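Setting Up the Flelik Bench Kit for Tube and Pipette Work

The Flelik is a two-arm bench kit sold by Skusby for small labs. I have had one on my bench since March. These are the steps I use to get it ready for a liquid handling routine.

1. Park both arms with the grippers open, one on each side of the work area.
2. Put the pipette stand at the back center and hang the pipette from the middle of the crossbar, tip down.
3. Set the tube rack in front of the stand, where both grippers can get to it.

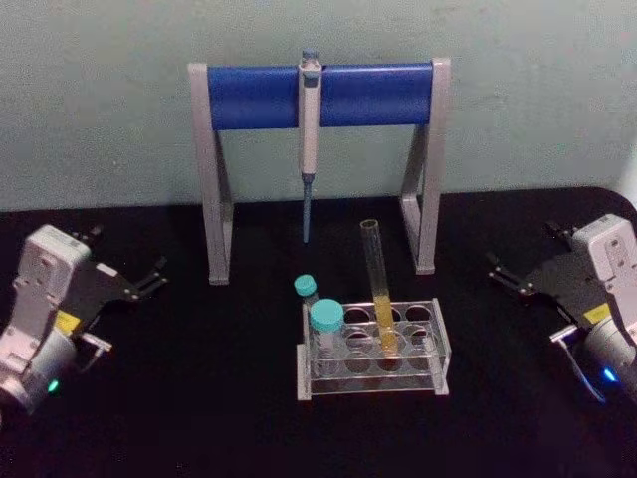
4. Open the Ferraro software and load a layout file. Mine is saved as 297. Check that the rack position on screen matches the table.
5. Set the arm speed to 20 percent for the first run. Raise it later if the grip holds.
6. Put capped vials on the left side of the rack and keep the open tube apart from them. A glass tube that leans in its hole can still be picked up, but you have to teach that grip by hand.
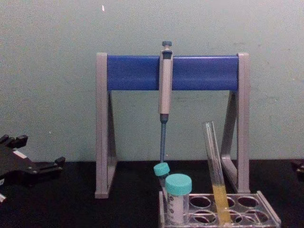

Pipette stand and rack, with the capped tubes and the test tube of yellow liquid in place.

Teaching a grip takes seven steps in the menu. Save after each one, as the software does not do it for you.

Comments

Liliana Guerra: Does step 5 apply to the older controller? Mine starts at full speed.

benchrat722: Yes, but the setting is under Motion.

Flarnari user: Would like to see a page on uncapping.

Contact | Copyright Bench Notes | Back to top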